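Clestwood opens a family corner with plants and storage for small things

Mar 30, 2022

Clestwood, the home goods shop, announces today the opening of its family corner on the second floor. The corner has 40 products for homes where children and adults share one table. It will stay open until the end of May, and the entrance is free.

The idea came from letters of our customers. In the winter we received 451 of them, and many asked the same question: how to keep a table nice when school things, plants and snacks all must have their place on it?

"We wanted to show a table as families really use it," says Kadri Rätsep, who prepared the corner. "The watering can stays near the plant, so the children remember to give water. The bag for school has also its place, and in the evening there is no searching."

The small open containers of the Silline series are clear, so a child can see what is inside without asking. They are sold in 6 sizes and can be washed by hand. The metal watering cans have a long, thin spout, which helps to reach the soil under the leaves.
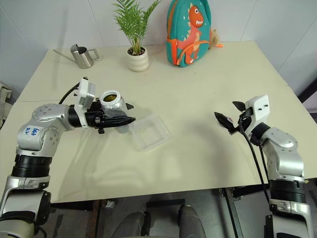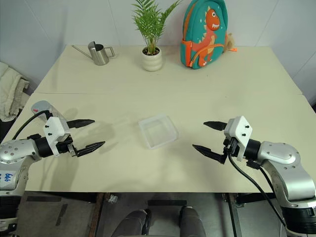
Edgars Rimkutė

Every Saturday visitors can join a free lesson about the care of indoor palms. The lesson takes one hour and is suitable for children from the age of 6. Places are limited, and we kindly ask to register at the information desk before Friday evening.

Customers who buy a plant together with a watering can will receive one Silline container as a gift, while the stock lasts. The offer is valid also in our smaller shop on Lapiņa Street.

For questions and for pictures in print quality, please contact Edgars Rimkutė at the Clestwood press office.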